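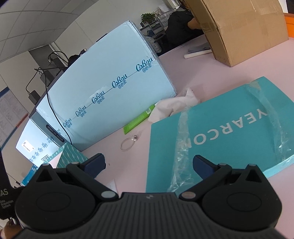

Lecture 6: Learning to pick from hand-held gripper demonstrations

Course notes, Korkor Frimpong. Revised 2026-09-21.

Read sections 1 to 4 before the lab. Section 6 has the problem set.

1. Where we are

Last time we looked at teleoperation. A person drives the arm, the arm records its own joint positions, and the policy is trained on those records. The data is clean, but it's slow to get and tied to one arm in one room.

This week the person holds the gripper directly. A wide-angle camera is fixed to the tool and looks out over the fingers. The person carries the tool to the object, closes the fingers, moves the object and lets go. No arm is involved until test time.

The method we'll follow is the Erton pipeline, which you will use in the lab. Its three parts are recording, pose recovery and policy training.

2. What gets recorded

Each demonstration gives two streams.

Video from the tool camera. The lens is strongly distorted, so straight edges of boxes and ceilings come out curved. We keep the distortion and feed the raw picture to the network. Flattening it throws away the edges of the view, and the edges are where much of the motion information is.

Gripper opening. We read this from the picture. The two finger pads are always in view and always in the same part of it, so the distance between them in pixels gives the opening after a short calibration. In the picture at the top of these notes the fingers are open and the pads are about a third of the picture width apart. Dark blue pads against a pale pink table are easy to segment. Dark pads in front of a dark object are harder, and you should expect some noise there.

3. Recovering the pose

We need the position and orientation of the tool at every time step. Erton gets it by visual SLAM on the tool video.

SLAM needs fixed texture. Printed logos, box edges, ceiling tile seams and a bulletin board full of paper all give good features. A bare tabletop gives almost none. This is one reason we record on cluttered tables. The other is that the policy has to work on cluttered tables later.

Three things commonly break tracking:

Moving people. A few features on a person are rejected as outliers. A person filling a large part of the view is a problem.

Clear plastic and shiny tape. Highlights slide across the surface as the camera moves, and the tracker can take them for real points.

Fast wrist turns. Blur removes the features. Slow down at the turn and speed up on the straight part if you need to.

If tracking is lost for more than 2 seconds, the demonstration is dropped. Don't try to interpolate over the gap.

4. Training

The policy takes two recent pictures and the current gripper opening. It outputs a short sequence of future tool poses, given relative to the current pose, with an opening for each.

Relative poses matter here. SLAM starts from a different origin in each recording, so absolute positions from two recordings can't be compared directly. A motion of five centimeters forward and a little down means the same thing in both.

The arm also has a delay between command and motion that the human hand doesn't. We measure the delay once per arm and skip that many steps at the start of each predicted sequence. Leave this out and the arm overshoots. You'll see this in part B of the lab.

5. The clutter result

The question was whether demonstrations on messy tables help if the test table is tidy. Two sets were recorded with the same tool and the same target objects.

Zekska set: 250 demonstrations, one object at a time on a cleared table.

Uzor set: 250 demonstrations, the same objects among boxes, cables and packaging.

Each policy was run for 700 test picks, half on cleared tables and half on cluttered ones. The Zekska policy made 372 successful picks in all, and nearly all of its failures were on cluttered tables. The usual failure was reaching for the wrong item. The Uzor policy did better on the cluttered half and no worse on the cleared half.

Be careful with this. The Uzor recordings also had more usable tracking, for the reasons in section 3, so fewer of them were dropped. Part of the gain may come from having more data left after filtering. The Kurkon follow-up matches the two sets by size after filtering, and we'll go through it in Lecture 7.

Thin, flat and transparent objects were poor for both policies. Flat packets lie too close to the table for the pads to get under, and loops of clear wire hardly show up at the resolution the network uses.

6. Problems

6.1 The pad distance in pixels doesn't change linearly with the real opening. Explain why, using the lens model from Lecture 3, and suggest a calibration that needs only a ruler.

6.2 A student records all demonstrations from the same side of the table. Which failures would you expect when the arm is mounted on the opposite side? Do relative poses help?

6.3 Write the rule you would use to decide that a demonstration has bad tracking when the tracker itself reports no loss.

6.4 Redesign the comparison in section 5 so that clutter and the amount of usable data can be separated. State how many recordings you would need and how you would choose which to keep.

Hand in 6.1 and 6.4 in writing. The other two will be discussed in the lab.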